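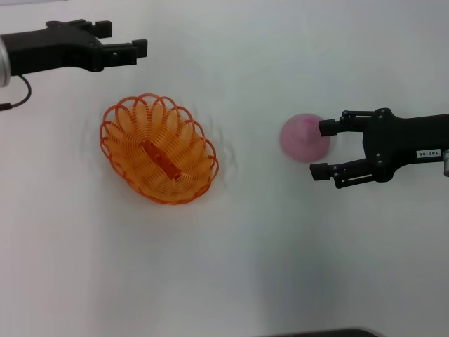 작성: Zevthorpe 생활용품 안내서 편집실
품목 관리 번호 316 / 10월 개정판

제4절 소형 타원 바구니의 설치, 사용 및 관리

4.1 적용 범위
본 절은 Zollside 공용 놀이실에 비치하는 주황색 타원형 코일 바구니와 소형 공의 배치 및 정리 방법을 규정한다. 대형 수납함과 벽걸이형 선반에 관한 사항은 제5절을 따른다.

4.2 설치 전 확인 사항
바구니를 놓을 탁자는 수평이어야 하며, 표면에 물기나 기름기가 남아 있지 않아야 한다. 공의 색이 잘 구분되도록 흰색 또는 밝은 회색 상판의 사용을 권장한다. 무늬가 있는 식탁보는 깔지 않는다.

주의: 경사진 탁자에서는 공이 굴러 떨어질 수 있다. 수평이 맞지 않으면 다리 높이를 먼저 조정한다.

4.3 설치 순서
1. 포장재를 모두 제거하고 바구니의 고리와 코일에 걸린 비닐 조각이 없는지 확인한다.
2. 바구니를 양손으로 받쳐 탁자 위에 내려놓는다. 테두리의 고리 하나만 잡고 들어 올리지 않는다.
3. 바닥이 탁자에 고르게 닿는지 확인한다. 흔들림이 있으면 바구니를 들어 방향을 바꾼 뒤 다시 놓는다.
4. 공은 바구니 바깥에 두고 사용을 시작한다. 바구니와 공 사이에는 손이 드나들 수 있는 간격을 둔다.
5. 사용하지 않는 물품은 Inskip 보관장으로 옮긴다.

참고: 바구니의 긴 축을 탁자 모서리와 나란히 맞출 필요는 없다. 사용자가 앉은 위치에서 안쪽이 잘 보이는 방향이면 충분하다.

4.4 공의 정리
1. 공을 가볍게 집어 바구니 위로 옮긴다.
2. 테두리보다 높은 위치에서 잠시 멈춘 후 안쪽 중앙을 향해 내려놓는다. 던져 넣지 않는다.
3. 공이 고리 사이에 걸린 경우 힘주어 누르지 말고 위로 빼낸 다음 다시 넣는다.
4. 정리를 마치면 비치 대장의 해당 란에 기록한다.

주의: 소형 공은 영유아가 삼킬 위험이 있다. 영유아가 이용하는 시간에는 보호자가 반드시 동석하여야 하며, 보호자가 자리를 비울 때에는 공을 회수하여 잠금장치가 있는 함에 보관한다.
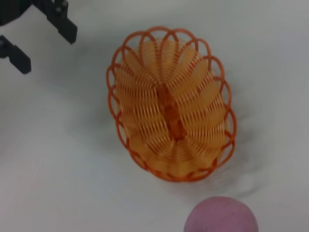
코일 바구니의 관리는 형태의 유지와 먼지 제거를 기본으로 한다. 코일 사이에 낀 먼지는 일반 걸레로 잘 닦이지 않으므로 부드러운 솔을 사용하고, 솔질은 코일이 뻗은 방향을 따른다. 양쪽 벽의 코일이 만나는 가운데의 진한 주황색 이음 부분은 바닥 폭이 좁으므로 끝이 가는 솔로 따로 청소한다. 꽃잎처럼 바깥으로 휘어진 테두리 고리는 마지막에 하나씩 살피고, 눌린 고리는 손끝으로 천천히 펴서 옆 고리와 모양을 맞춘다.

4.5 세척 및 건조
1. 미지근한 물에 중성세제를 풀어 바구니를 담근다. 뜨거운 물과 표백제는 사용하지 않는다.
2. 솔로 안쪽과 바깥쪽을 차례로 문지른 다음 흐르는 물에 헹군다.
3. 마른 수건 위에 바로 세워 그늘에서 건조한다. 엎어서 말리면 테두리가 눌릴 수 있다.
4. 공은 물에 담그지 않고 젖은 천으로 표면만 닦는다.

주의: 직사광선이나 난방 기구 가까이에서 건조하지 않는다. 코일이 변형된 경우 원래 형태로 복원되지 않을 수 있다.

4.6 보관 및 교체
바구니는 최대 2단까지만 겹쳐 보관하며, 그 위에 다른 물품을 올려놓지 않는다. 코일이 끊어지거나 날카로운 끝이 드러난 바구니는 즉시 사용을 중지한다. 교체품은 Gorkdale 물품 창구에 신청하며, 신청서에는 부품 번호 2297(바구니) 또는 376(공)을 기재한다. 파손품은 교체품을 수령할 때 함께 반납한다.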